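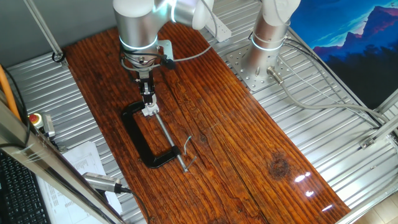
The left arm's gripper at the screw tip of a C-clamp, club bench, Lindville.

Trillard Two-Arm Classroom Course, reviewed after one term

Our robotics club at Lindville bought the Trillard course in March. We already had the arms and the slotted aluminum table, so what we paid for was the software license, the printed task cards and a year of support. That came to $2264 for 25 student seats. The version that includes a mounting kit is $3590, and I'm glad we skipped it.

The sales page promises "real two-handed work from the first session." I doubted that when I read it and I doubt it more now. It took our students 11 sessions to get through the setup unit, and most of that went to calibration. The calibration chapter assumes a matte table. We work on a glossy reddish-brown plank, and the manual's single sentence on shiny surfaces is "avoid where possible." Thanks.

The clamp unit is the best part, and I'll give Trillard that much. A C-clamp is a good thing to hand a beginner. It has a fixed body, a screw, a little pad at the tip and a T-handle, and each of those wants a different approach from a gripper with two narrow fingers. Students argued over where to take hold of it, which is more thinking than the earlier units got out of them. I just wish the grading rubric rewarded any of it. You get full marks for finishing inside the time limit and nothing for a sensible plan that ran long.

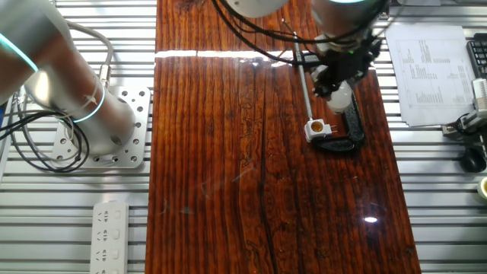

Photo: Plamidau Robotics Club

Then there's the free-choice unit, where teams bring small objects of their own. A plug adapter is on our list, along with whatever turns up in the parts drawer. I like the idea. The software is less keen. Every new object needs its own profile, with nine fields to fill in, and the program forgets them if you close the window before saving. We lost two afternoons that way.

The printed cards are fine, if small. Columns of tiny text, tables on the back, no color. Bring a magnifier or print them larger from the PDF.

Support answered every email within two days, usually with a link to a page we'd already read. One reply fixed a real problem with the second arm's speed settings, so it isn't hopeless.

Is it better than the Igwe course we used before? In the clamp unit, yes. Igwe's version of two-arm work was one arm waiting for the other. But Igwe cost less, saved your work, and didn't claim to teach teamwork. If your club already has a teacher who can write tasks, I'd buy one month of the Trillard license, copy out the ideas you like and see if anyone asks for the rest. We have to decide on renewal soon and I'm leaning toward no.

Two and a half stars out of five.

Posted September 19, 2019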